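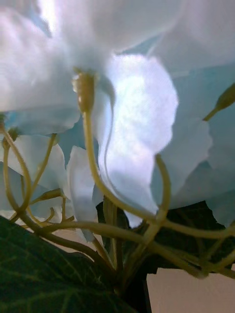 Sondis Data Tools – Disk and Backup Desk, Brarnuvwood office

Prarkum Duplicate Finder for Windows

Finds files that are stored more than once on your drives, shows them side by side, and lets you decide which copies to keep. Works on internal disks, USB drives and shared network folders.

Most of what is sold as "cleanup" software makes large promises about speed. We don't believe most of them, and we would ask you not to believe them about ours. Removing duplicate files gives you disk space back. It will not make an old laptop start faster unless the disk was nearly full to begin with, and if somebody tells you it will, ask them how they measured it.

What it does

Prarkum reads the folders you point it at and compares files by size first, then by content. Two files with the same name but different content are never treated as duplicates. Two files with different names and the same content are. Dates are shown but play no part in the match, as copying and syncing tools change them all the time.

The results list is grouped. Each group can be opened, sorted by folder, and checked by hand. There is an "auto-select" button, which marks every copy except the oldest. We left it in after many requests. Felicidad Lumanlan, who wrote most of the matching code, still argues for taking it out, and she has a point: the oldest copy is often the one sitting in a folder you forgot about years ago. Use it on downloads. Be careful using it on work files.

Marked files go to the Recycle Bin by default. Permanent deletion has to be switched on in Settings, and the setting resets each time you close the program. On network folders there is usually no Recycle Bin, so Prarkum moves the files to a holding folder on the same share and leaves them there until you empty it.
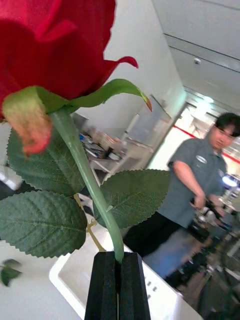 What it does not do

It does not find "similar" photos. We tried a trial version of this in January and the results were poor. Burst shots were grouped properly, but so were scans of different letters on the same stationery. Other programs offer the feature and may do it better than we did. Try them on a copy of your folder first.

It does not clean the registry. It does not look for drivers. It does not touch the Windows folder or Program Files, even if you select the whole C: drive, and there is no hidden switch to change that.

It does not look inside ZIP or RAR files. It will tell you if two archives are identical.

Speed

You will find review sites quoting scan times for programs like this one. Those numbers depend on the disk, the number of small files and whatever your virus scanner is doing, so we don't print any. The second scan of a folder is quicker than the first if you leave the index file in place. An old spinning drive full of small files will take a long time with any tool.

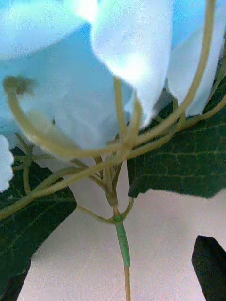
Network shares are slower again, and a scan over Wi-Fi is best left to run overnight. If the connection drops, the scan can be picked up where it stopped. It can't be picked up if the share has been given a new drive letter in the meantime. Gaétan Caron in support has asked for this to be fixed and it is on the list, with no date attached.

Trial version

The trial runs for 60 days. It finds everything the full version finds, but it will only remove 300 files in total. After that you can still scan and export the list as a text file.

License

One license covers 2 computers used by the same person. Updates are included for 12 months. After that the program keeps working, and you only pay again if you want a newer version. Read the change list before you do. Some of our updates are mostly small fixes and you may not need them.

Requirements

Windows 10 or 11, 64-bit
300 MB free disk space, more for the index on very large drives
Administrator rights for installing, not for scanning your own folders

Before you buy

Make a backup. Run the trial on one folder that you know well and see if you agree with what it finds.

Page last changed: 2026-10-18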